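FOR IMMEDIATE RELEASE
20 April 2021

Durrani Opens Fold-and-Pack Counter for Donated Clothing in Furkville

FURKVILLE - Durrani, the clothing reuse service on the east side of Furkville, has opened a sorting and folding counter for donated clothes. The counter takes in bagged garments, checks them, folds them to a set size and packs them for families who have asked for clothing by age and size. It began regular work this month after a trial that started in February.

During the trial the service handled 1,759 garments. Of these, 285 were set aside for mending or for use as rags, and the rest were folded and packed. The service had been sending clothes out in tied bags. Families told staff that the bags were hard to go through and that many pieces needed ironing before anyone could wear them.

The new counter uses one folding method for all tops, called the Sornine fold after the street where the service had its first storeroom. A top is held up by two corners and allowed to hang, so the person checking it can look for holes, stains and pulled seams. It is then laid down, smoothed from the middle toward the edges, and folded in at both sides. The sleeves go back on themselves, with the cuffs kept inside. The last step is one fold from the hem up, or two for adult sizes.

"We tried four ways of folding before we picked this one," said Junaid Bugti, who manages the counter. "Fleece was the problem. It springs back, it won't hold a crease, and a thick cuff makes a lump in the stack. If you turn the cuff in first you get a flat piece. A thin top you can fold just about any way you like."

Soft and fuzzy fabrics make up a large share of what comes in during spring, when households clear out winter closets. These pieces are folded last and packed at the top of each box so they are not pressed flat. Bright colors are kept apart from whites until they have been washed once by the service, even if the donor says they are clean.

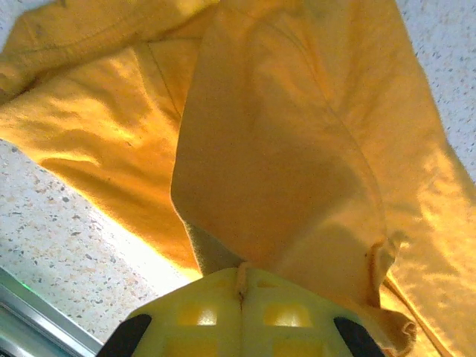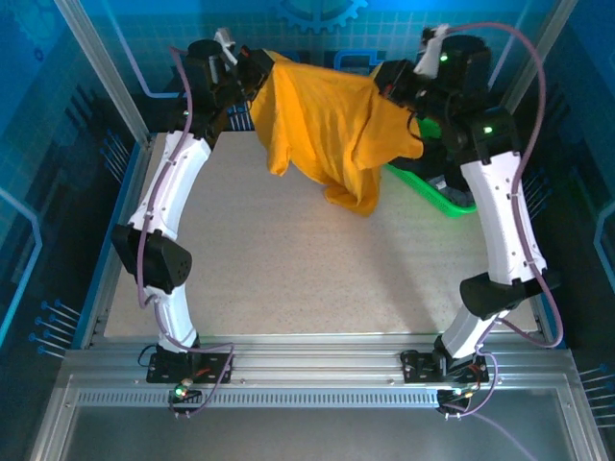
Yellow fabric at the speckled worktop.

Not every household wants its clothes folded small, according to Gladys Quintero. She told the service that she would sooner have children's tops left in one wide fold, with the front showing, so that she could see the size of a piece without opening it and having to fold it again. She also asked that socks be packed in a separate bag. The service has changed its method for children's sizes as she suggested, and socks will be bagged separately starting with the next round of boxes.

Clothing that passes the check is sorted into baskets and then moved to boxes. Each box carries a label with the size range, the season and the date it was packed. Boxes hold up to 30 garments, depending on thickness. A box of winter clothing holds fewer, and the service asks partner groups to allow for that when they place an order.

Boxes are supplied by Jarkatent, a packaging firm with a warehouse outside Furkville. The firm has agreed to provide 100 flat boxes at the start of each quarter at cost. They have hand holes on two sides and a lid that folds in, so no tape is needed and a box can be used again if it is returned dry.

Durrani accepts shirts, sweaters, fleece tops, pants, skirts, dresses, pajamas and light jackets in all sizes. Baby clothes are needed most, along with adult tops in larger sizes. The service does not accept underwear that has been worn, single shoes, pillows, or anything with a strong smell of smoke. Coats are accepted from September on, as there is no room to store them over the summer.

Donors are asked to wash and fully dry clothes before bringing them in. Damp items can spoil a whole bag. Pockets should be emptied and zippers closed. There is no need to fold anything or to sort by size. Hangers should be kept at home.

Clothes that cannot be worn again are not thrown out if the fabric is sound. Cotton is cut into cleaning cloths for the service's own use. Buttons and working zippers are removed and kept for mending. Fleece is cut into squares and given to an animal shelter for bedding, and staff would welcome more of it, including blankets with small tears.

Families and partner groups can ask for a box by filling out the paper form at the front desk or by leaving a message on the service's phone line. The form asks for sizes, season and any items not wanted. Requests are filled in the order they come in. There is no charge and no proof of income is asked for.

A printed sheet showing the Sornine fold, with the new wide fold for children's sizes on the back, is free at the front desk. Schools and other reuse groups may copy it.

Media contact: Junaid Bugti, Durrani, Furkville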